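Read the Psalms Out Loud!
December 2023

I have an opinion and I am going to be loud about it, which suits the topic. Every parish that can scrape together a handful of people and a free hour should be reading the Psalms out loud, straight through, start to finish. I mean all of them, even the ones with the teeth-breaking and the ones you have to take a breath before.

We started ours in March, in the room behind the parish library, with six people and a stack of Bibles that didn't match. I had been trying for years to pray the Psalms by myself, in bed, silently, and I'd get as far as the thirties and wake up with my cheek on the page. I own an 800-page commentary on them (it was a gift, and a lovely one) and I had read the introduction. That was my whole relationship with the prayer book Jesus grew up on!

Then Benvinda Neves opened her mouth and read Psalm 22, and I don't think I had ever heard it before. I'd heard it every Palm Sunday of my life, of course, in pieces, with a sung refrain in between. But all of it at once, in one plain voice, from "My God, my God, why have you forsaken me" through to the people not yet born – I had forgotten it even had that ending. I went home and read it to my husband over the dishes.

People tell me this is what the Liturgy of the Hours is for, and I agree, and I love it, and if you have the ribbons figured out, God bless you. But the ribbons scare people off. So does the idea that you need a degree or a guide before you're allowed to start. A friend at another parish was told her group couldn't begin until they had bought a study program, with a workbook and a leader's edition. For the Psalms! They were sung by shepherds and pilgrims walking uphill. Buy the workbook later if you want one.

The other complaint I hear is about the angry ones. Uliana Onyshchenko didn't want to read Psalm 137 aloud, the last verse especially, and I understood. We talked for a good while about whether to skip it. In the end she read it herself, quite slowly, and then we sat there. I won't pretend I have the theology of it sorted. I do think that people who have been driven out of their homes know something about that psalm that I don't, and that a Bible with the rage taken out would be a poorer friend to them. The Church gives us the cleaned-up portions on Sundays, with reason, and I'm not asking for that to change. I'm asking for one hour somewhere in the week when we hear the rest.

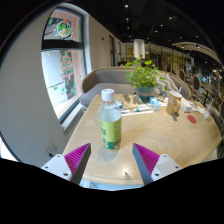
Reading well takes less talent than you'd think, and what it does take is mostly slowness. Stop at the end of every verse. Let the second half of the line answer the first, the way it was written to. If you're the one doing Psalm 119, pace yourself, and please keep some water close by, a plain bottle with a screw cap like the one on that round table will do, as there is no graceful way to croak through "Your word is a lamp to my feet." Trade off every few stanzas! We tried having one person do the whole thing and by the end she sounded like a rusty gate and the rest of us had stopped listening out of sympathy.

And let the quiet ones read. I feel strongly about this. Every parish has lectors, and they're wonderful, and they shouldn't get all the good parts. One man in our group had never read Scripture in front of another person. He got Psalm 88 by pure luck of the seating, the bleakest one in the whole book, the one that ends in darkness with no turn toward hope at all. He read it as if he were giving directions to his house. I have never heard anything better at a microphone.

Small children can stay, too. Give them Psalm 136 and let them have "for his mercy endures forever," and be ready for it to get louder every time.

I'm told there are 2 more groups starting up in our deanery after Christmas, and one of them plans to go in Spanish and English on alternate psalms, which makes me want to join just to listen. We finished ours in the fall, all the way to the cymbals of Psalm 150, and somebody asked what we should do next. We're back on Psalm 1. I'm reading it this time, and I've been practicing in the car.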